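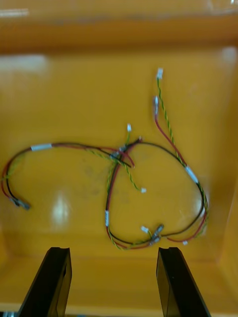 **Plelley Repair and Reuse Workshop: progress report to the Koltarstead Fund, May 2019**

Thank you, first of all, for your patience over the spring. We had hoped to write in March, but the move into the old dairy on Tan Lane took rather longer than any of us expected (the stairs alone were a saga) and it seemed kinder to wait until we had something proper to tell you.

The good news is that we are in, we are warm, and the doors have been open every week since! There are now 23 people on the evening course, which is more than we had chairs for at the start, and the chapel next door very generously lent us a stack of theirs. Most came to learn how to mend a lamp or a radio, and several have stayed on to help with the toasters and sewing machines that people bring in on repair mornings.

Your grant of £2000 has gone mainly on the benches, the lighting over them and a set of decent hand tools. We spent £90 more than planned on the electrical safety check for the building, and took this out of the money set aside for leaflets, as agreed with your office by telephone. Small parts, wire and connectors are being kept sorted in bins, and finding things is a good deal quicker than it was in the old place.

Two matters are still open. The Kuvero booking system works nicely for the course but muddles the repair mornings, so we are back to a paper diary for those. The heating in the back room also needs looking at before autumn, and we are waiting on a second quote.

Over the summer we plan to run 4 family sessions, with sewing at one end and simple circuits at the other. Do come and see us if you are passing. The kettle is nearly always on, and we would love to show you round.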